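A Gripper From the Back Room in Fraser

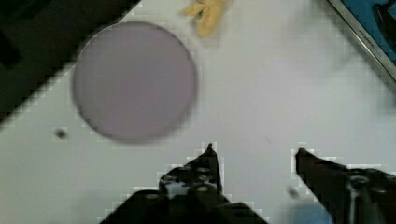
Wagner Godoy spent 43 evenings on the arm, most of them fixing things he had already built once. The gripper came last. He shares the workshop with Valdir Falcão, who wrote the control software and named it Radness. Parts have cost them $400 so far. Flat things are still the hard part, Godoy says, and he has redrawn the fingertips 4 times. Falcão wants a second arm by July. Godoy wants better cable clips first.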